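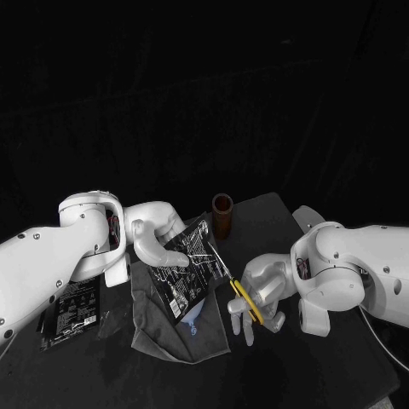

Uma embalagem preta, coberta de letrinhas brancas, segurada sobre a mesa.

Vamos lá, rápido, que daqui a pouco tem jogo e eu ainda nem jantei.

O Drosance vai mudar o horário das partidas em casa. De novo. Agora é às 21h45, no meio da semana, em janeiro ou em julho, tanto faz. A diretoria diz que é a televisão. A televisão diz que é o calendário. E o torcedor que mora do outro lado da cidade que se vire, porque o último ônibus sai do terminal antes do apito final. Todo mundo sabe disso. Quem marca o jogo também sabe.

Fui contra o Oltow. Empate sem graça, um a um, gol deles de escanteio, defesa dormindo. Até aí normal. O problema é que aos 70 minutos já tinha gente descendo a arquibancada. Não era protesto. Era gente com criança no colo, gente que acorda às cinco. Quando saiu o nosso gol, quase no fim, metade do setor leste já estava na rua e ouviu o grito de longe. Paga ingresso para ouvir gol da calçada!

E o ingresso, já que tocamos no assunto. Subiu 20 reais de uma temporada para outra. O setor popular, que de popular só tem o nome, tem agora cadeira numerada, catraca com leitura facial que trava quando chove e um bar que vende água a preço de vinho. O clube chama isso de experiência. Experiência é perder vinte minutos numa fila porque a máquina não reconheceu a sua cara.

Me dizem que sou saudosista. Pode ser. Vi o Drosance na segunda divisão, num campo que era mais barro que grama, perdendo de 4 para o Fleka num domingo... enfim, numa tarde qualquer, e ninguém foi embora. Tinha jogo às quatro da tarde. Dava para voltar pra casa, tomar banho, reclamar do lateral e dormir. Não tô pedindo o barro de volta. Só o horário.

O argumento do dinheiro eu entendo. Sério. Sem a cota da televisão não tem folha em dia, não tem base, não tem reforma do vestiário. Mas então que se use uma parte disso em quem ainda aparece. Ônibus depois do jogo, por exemplo. O Kinnunen faz. Clube menor, estádio menor, orçamento que caberia no nosso banco de reservas, e mesmo assim põe ônibus na porta até uma hora depois do apito. Foi acordo com a prefeitura, custou pouco, funcionou. Por que aqui não dá? Já mandei essa pergunta para a ouvidoria duas vezes. Recebi um número de protocolo e uma promoção de camisa.

E tem o visitante, que sofre mais ainda. No jogo contra o Fleka vieram 200 torcedores deles, viajaram o dia inteiro e ficaram trancados no setor esperando liberação até bem depois da meia noite. Eu não gosto do Fleka, nunca gostei, mas ninguem merece. Quem fez aquela viagem devia sair dali com um lanche na mão e um pedido de desculpas.

Aí vem a entrevista e alguém do clube lamenta o público abaixo do esperado. Esperado por quem? Marcaram para um horário impossível, cobraram mais caro, fecharam um portão para economizar com segurança. O estádio vazio fica feio na transmissão, então agora querem juntar todo mundo do lado que a câmera pega. Virou cenário, a torcida.

Minha posição é simples: jogo de meio de semana começa no máximo às 20h, e se a televisão quiser mais tarde, que pague o transporte. Coloca no contrato. Os outros clubes vão achar ruim no começo e assinar depois, é sempre assim.

Vou ao próximo, claro. Já comprei. Vou sair aos 80, pegar o ônibus e ouvir o resto no rádio.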